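4.2 The bin-sorting task in the second half of the course

By February the students had finished the three guided labs, and we let each team choose one longer task to carry through to the end of the term. Most chose bin sorting, which we had expected, as it looks so approachable from the outside: a metal bin, a handful of parts, a parallel gripper, and a list saying which part goes where. We were glad of the choice all the same, for it brings nearly everything from the guided labs together in one place, and it gives a team something to show a visiting parent on the very first afternoon. There were 11 teams in all, and we kept each one small enough that everybody had to touch the code sooner or later.

The parts came from the Rarkar set that our department had already used for its drafting classes, with a few pieces of plain hardware mixed in by Rodica Neagu, who ran the lab sessions and has a real fondness for awkward shapes. The star prism became something of a class favorite (Figure 3). Its ridges and grooves mean that a flat fingertip meets it quite differently depending on how the part is turned, and a team that had tuned its grasp on simple blocks and cylinders usually had some rethinking to do when the star came up on the list.

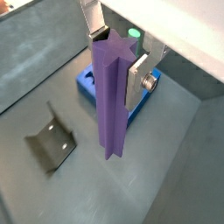
Should beginners write their own grasp planner? We think they should start with a supplied one and replace it piece by piece, so that something works from the first day and every change can be compared with what came before.

Figure 3. Star-shaped prism held between the gripper fingers over the bin, wrist camera view.

The supplied planner, which we call Hollis, is a deliberately modest piece of software. It proposes a grasp position and a finger angle, and it writes both to a log together with the wrist image. Over the term the teams logged 699 attempts, and of these 123 were on the star prism. We had asked only for a short weekly note on the log, but several teams got into the habit of reading it together at the start of a session — coffee in hand, more often than not — and their notes grew into proper little discussions of contact, friction, and camera angle. Catinca Crăciun, who graded the notes, found that the later ones spoke much more about why a grasp had been chosen and much less about which settings had been typed in.

We also asked every team to keep 5 attempts it considered failures and to explain them in the final presentation. Some students were shy about this at first, and we understood why, having stood in front of a stubborn gripper ourselves. Once the first team had gone through its list with good humor, the others followed happily enough, and the questions from the audience were the liveliest of the afternoon. We return to these presentations in Section 5, where we compare them with the written reports.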